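Drawer baskets: which of the tips are worth your time

Every June the home magazines decide we should all empty our kitchen drawers. The advice that comes with it is mostly written to sell baskets. I've tried a fair bit of it, and most of it didn't last the winter.

Start with what you own

The Vedbridge catalogue wants you to buy first and sort later. Their "complete drawer system" comes in 6 sizes and assumes you have a drawer as wide as a bathtub. Don't order anything until you've pulled the lot out and had a look. Mine fit into three baskets, and I could have got by with two.

Measure the inside of the drawer, with the drawer open, down at the bottom. The front opening lies to you. My drawer is 300 mm deep on paper and quite a bit less once the runners have had their share.

Sort on the table

Sorting inside the drawer doesn't work. You shuffle the same spatula from left to right and call it done. Put a pale sheet or an old tablecloth over the table so crumbs and small bits show up, line the empty baskets along the back edge, and spread the cutlery out in front where you can reach it.

Long thin things go in first. They're the ones that decide whether a basket is any use, and if they only fit on a slant you want to find out early. Leave the short stuff, your spoons and table knives, until the long pieces have a home.
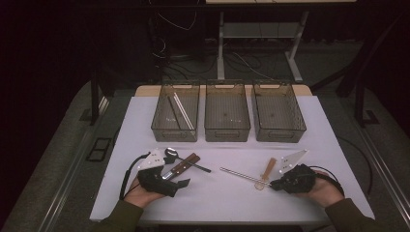 Slotted baskets or solid trays?

Slotted sides let crumbs out, say the people who make slotted baskets. Sure, and into the drawer they go, so you're wiping that instead. I still prefer them, mainly for the handle holes at the ends, which let you lift the whole thing out in one go. Check that the slots are narrow. Skinny handles will poke through the wide ones and jam the drawer.

See-through plastic is oversold. It helps on a high shelf, where you're looking from the side. In a drawer you look down from above, and any colour will do.

Sort by use or by material?

De Haan's leaflet says to keep wood and metal apart so the wood "can breathe". I've seen no sign of my wooden spoons breathing. Dry them properly before they go away and mix them however you like. Sorting by job makes more sense to me: eating things in one basket, cooking things in the next, and the odd ones (skewers, stirrers, the thing you use once a year) in the last.

Liners

Grarkden sells a grippy liner to stop baskets sliding. It works for a while, then it curls at the corners. A damp-proof shelf mat cut to size does the same job, and so does a folded tea towel, which you can wash.

Labels

Skip them. You can see it's a fork.

How often to redo it

Zimine's booklet says monthly. I do mine when the drawer won't shut.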